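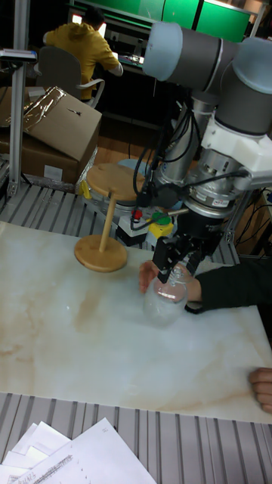 Glass bottle held by hand and gripper together

Minutes — Dresine trial review
Prutbridge, Friday, November 2, 2018

1. Minutes of the July meeting were approved with one correction: the leasing quote came from Parisi, not Fuvwood.

2. Gripper kit. Dresine has offered the kit at $3835, with mounting plate, cables and 10 hours of phone support. Spare fingers are extra at $174 a set. The Fuvwood quote is still outstanding. Polyxeni Psarras asked that no order be placed before it arrives.

3. Glassware handling. The group went over the bottle and wine glass work. Grip force is set by hand for each item at present. The newer software is meant to store a setting per item — Dresine to confirm whether it is in the price.

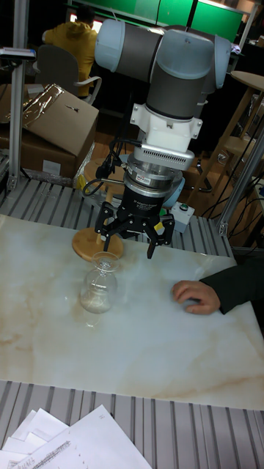

Joscha Oltmanns said the price was fair but the 30-day return period was too short for a team that only gets the bench two days a week. He would want it doubled in writing before signing. Agreed.

4. Actions
Psarras: chase Fuvwood for the quote.
Oltmanns: write to Dresine on the return period and the software.

Leasing was held over to the next meeting.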